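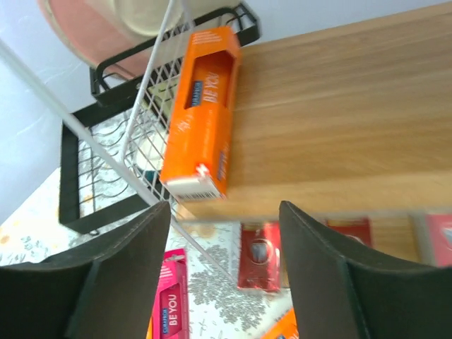

Where do you keep spare toothpaste if the bathroom has no cupboard?

On a kitchen shelf, standing up in its box.

haudiep
Oct 17, 2021
Seconded. Mine's by the dish rack – Curaprox Be You, in the orange box.

Kiani149
Not for me. Toothpaste near plates is odd. I use a Nodora basket behind the bathroom door, 2 hooks.

brurine_2
It's boxed, so what's the harm?

Kiani149
Steam gets at the card. Mine went soft in June.

haudiep
Then move it further from the sink.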